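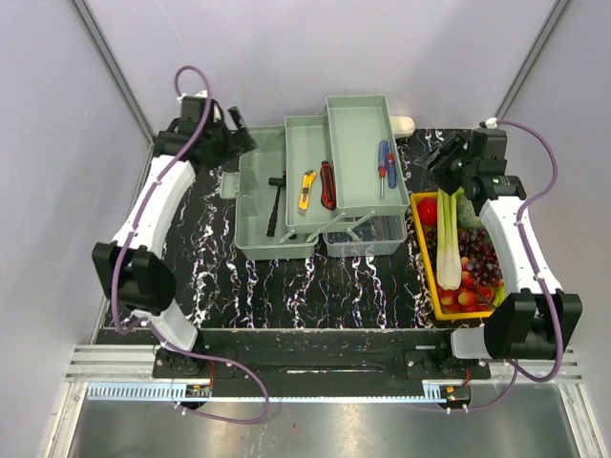
Is a cantilever toolbox worth buying if you only own a handful of hand tools?

It's worth it if the box lives on a bench and gets opened a lot. For something that sits in a cupboard between picture hangings, a plain lidded box costs less and holds the same hammer.

I came to the Kutska pale green one with low expectations. I've owned two cantilever boxes before and both ended up as places to lose drill bits. The pitch never changes: open it up, the trays swing out, everything's in front of you. Fine, until you pile stuff in the bottom and have to dig anyway.

So I kept the load light. Hammer in the main compartment, laid on the diagonal. Two utility knives in the middle tray, a yellow one and a red-and-black one. Blue screwdrivers up top, including one with a long shaft that I didn't think would suit a tray at all. With that little in it the layout makes sense, and I'll admit I stopped hunting for the knife. Whether you need a box this size for a load that small is another matter.

I paid 40 dollars, on special in June. Julián Lorente at Flodden, the hardware place near me, reckons it's good value. He also sells them, so weigh that how you like. The listing for my old Esida claimed 620 reviews and nearly all of them glowed, and the catch on that one gave up inside a year.

The colour is going to split people. I like the pale green more than I expected to, but it shows every greasy thumbprint and I've already wiped it down more often than I ever wiped the old grey one.

My other grumbles: the clear plastic compartment is the part I trust least. I'd put picture hooks in it and not much else. And an open cantilever box is a greedy thing on a workbench — you have to leave room for the trays to come out, so forget about tucking it on a narrow shelf and working from there.

Three and a half stars. I'd buy it again at the sale price and I wouldn't at the full one.

We use cookies to remember your preferences and measure traffic. Accept all | Manage settings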